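Zorkcombe Early Learning Forum > Classroom Materials > Storage and sorting of foam cubes

Nallinus
Posted July 9, 2019
Members are asked to comment on the draft guidance for the sorting table. The draft proposes bowls for all small cubes and withdraws the plates purchased in February.
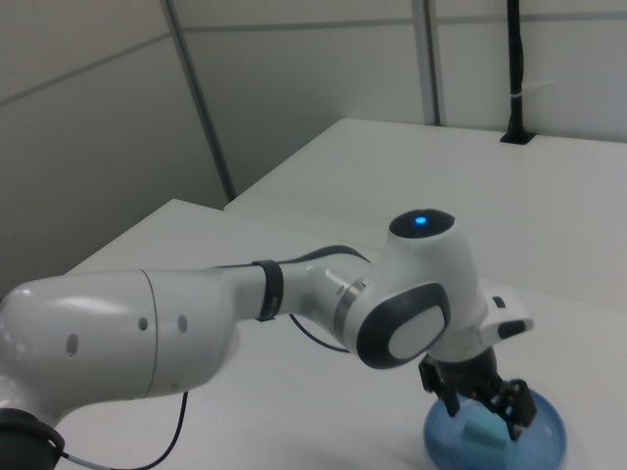

The February order was placed before the tabletops were replaced, and the two purchases were never considered together. Bowls keep the pieces from sliding to the floor. A translucent one, such as the blue bowl with the light-blue block in it, also allows staff to check the contents from the side. I recommend one bowl per child, to a maximum of 40 per site.

Vrettos
I do not support withdrawal. Children in our younger group find it difficult to lift a cube out of a bowl, and a shallow plate presents no such difficulty.

Wikberg
I concur with Vrettos in part. The draft should list both items:

1. Plates, for matching by color. Lavender and light blue plates suit purple and light blue cubes, and a white table keeps the colors easy to tell apart.

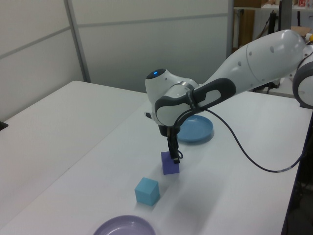
2. Bowls, for storage between sessions and for groups of more than 2 children.

Nallinus
Item 2 is accepted. Regarding item 1, plates occupy considerable space on a 90 cm table, and I maintain my objection.

Vrettos
Please record that our site will continue to use plates.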